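Preguntas frecuentes sobre mamparas de ducha semicirculares

¿Qué medidas necesito antes de pedir presupuesto?
El ancho de las dos paredes que forman la esquina, tomado a la altura del plato y otra vez a la altura de la cabeza. Si las dos medidas no coinciden, envíenos la menor. Indique también el radio de la curva del plato.

¿Se puede montar sobre un plato que ya tengo?
Sí, si el borde está nivelado y el radio es compatible. En platos antiguos pedimos una plantilla de cartón.

¿Cuánto cuesta la instalación?
El modelo Dotelen montado sale por 1246 euros. El Wusberg, con perfil reforzado, por 2065. Los dos precios incluyen el sellado y la retirada de la mampara anterior. No incluyen albañilería ni cambios de grifería.

¿Cuándo puedo usar la ducha?
Al día siguiente. La silicona tiene que curar sin recibir agua. Si montamos un jueves por la tarde, espere al viernes por la tarde.

¿Cómo se limpia el cristal?
Con agua templada, jabón neutro y una rasqueta de goma después de cada uso. Para la cal, vinagre rebajado a partes iguales con agua, y aclarar bien. No use estropajo ni lejía sobre los perfiles.

La puerta roza al cerrar. ¿Qué hago?
Limpie primero la guía inferior, donde se acumulan pelos y restos de jabón. Si sigue rozando, hay que ajustar los rodamientos. Escriba a Samran Saithong, del servicio técnico, e indique el número de pedido.

¿Qué diferencia hay entre una mampara curva y una recta en esquina?
La curva deja más paso libre delante del plato y no tiene canto saliente. La recta da algo más de espacio dentro. En baños pequeños solemos montar la curva.
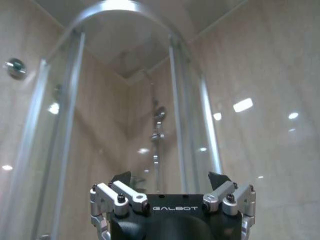

Mampara semicircular en esquina, de cristal transparente y perfil fino de aluminio.

¿Venden piezas sueltas?
Juntas, rodamientos y tiradores, sí. Los cristales curvos se fabrican por encargo y tardan 16 días laborables.

¿Con quién hablo si mi pedido llega dañado?
Con Sunee Boonyarit, en atención al cliente. Mándele fotos del embalaje antes de abrirlo del todo.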